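Home About Archive Recipes (sort of) Contact

We use cookies to keep this site working. OK / Manage

The rug pile

February is when I do the floor. Not the vacuuming, the other thing - picking up whatever landed between Christmas and now and giving it somewhere to live. I do it late, after dinner, with the radio on low, and I never get as far as I planned.

So. Bedroom. Started at 9 pm which was mistake number one.

The rule is everything goes on the round rug first. I got that from Edeltraud Rathjen, who had the apartment under mine in Wiveck and who moved house more than anyone I've ever met. She'd pick one spot and drag everything to it, and then you couldn't go to bed until the spot was clear. Very strict about it. She'd phone to check! I don't have anyone phoning, so it's slower.

The rug is the beige plush one with the brown flowery edge. Terrible choice for someone who eats crackers in bed. Soft though. It's got a fluff problem, or I've got a fluff problem, hard to say which. I found it at Flivarora when they were closing the upstairs and carried it home on the bus, rolled up and standing between my knees like a second passenger. Two people asked what it cost. I lied to one of them, no idea why.

Anyway the pile. Clothes are easy, clothes go on the chair or in the wash. Paper is easy. It's the small stuff that kills me, the tissues and the soft toys and the packages I havent opened. Small stuff has no drawer. I'll pick up one thing, walk it to the kitchen, see the dishes, do the dishes, and it's forty minutes later with the thing still in my pocket. 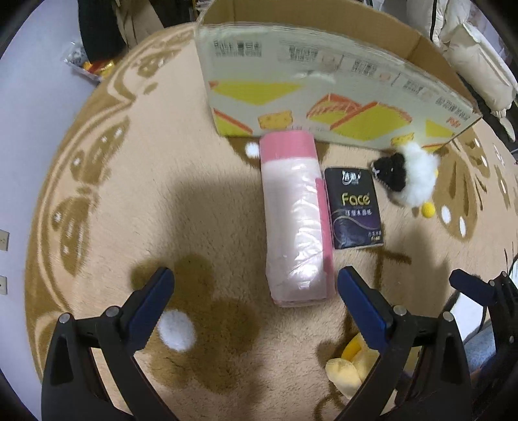
And I keep boxes. I know. A good cardboard box with the flaps still on is worth something to me and I can't throw it out, so it sits there open until it turns into furniture. The cake one has been through a lot of jobs already. Sweaters, then cables, then nothing, then it held the door open when the wardrobe got delivered. Tonight it's for the toys. Sheep goes in, yellow one goes in, pom-poms go in if I can catch them all.

The sheep was from Diễm Khương, before she left for the job at Fement. She said it looked like me in the morning. Black face, big white body, so thanks for that. I've moved it from shelf to bed to floor for 3 years and I don't think I've ever once put it where I meant to. It's going in the box and then the box is going on top of the wardrobe and in a month I'll get it down again, I know how this goes.

Tissues. Why are there always tissues. I buy the little packets because they fit in a coat, then I take the coat off and they climb out. If I emptied every pocket I own I'd have about 1000 of them. New plan is a dish by the door. Old plan was also a dish by the door but it filled up with keys and a screw I'm scared to throw away.

Snack wrappers, straight in the trash, no discussion. White jacket needs a hanger. The hangers are all in the other closet and the other closet is behind the ironing board, so the jacket might have a night on the floor. Sorry jacket.

Where I got to by 11:
- clothes, mostly sorted
- the paper, done, one bag
- the bed, made, so I'd have somewhere to put things (then I put things on it)
- under the bed, looked, closed my eyes, stood up again

17 socks with no partner. Counted those because I'm keeping a tally in my phone, last time it was higher, so thats progress. They live in a bag now. If the bag gets too full I'll have to make a decision and I'd rather not.

Tomorrow it's the shelf over the desk and maybe the windowsill if the plant lets me near it. I also want to wash the rug but I can't find anything on the label except a picture of a tub with a hand in it. Does that mean the bathtub? If anyone's washed a plush one this thick at home and it came out ok, tell me what you used and how long it took to dry, I've only got the one radiator in there.

Going to bed. Have to move the sweaters first.

2 comments Share Like (17)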